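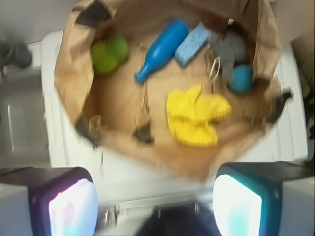 Hi Noémie,

Second update on the Breswood toy library, as promised back in March. It's been a busy stretch! The biggest news is that we've moved into the room behind the Serninham clinic, and the landlord (bless her) has let us off the rent until the shelving is up. We now have 40 families signed up, and most come back before their loans are due, which I didn't expect at all.

Spending is close to plan. I went over on storage bins and under on printing, so I'd like to shift the leftover printing money across if you're okay with that.

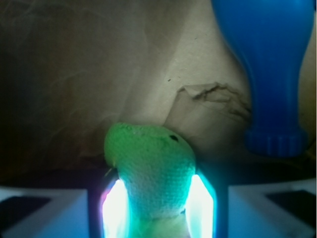

Soft toys are still our headache. They go out faster than anything, and every one needs a wash before it's lent again, so Stanisława Sowa takes a load home most weeks. I've asked for two quotes on a second-hand washer and dryer and only one has come back. I'll send both when I have them.

Still to do: the sign for the front door, the late returns policy, and a Saturday opening if I can find someone to share the keys with me. Call me any time about the budget lines.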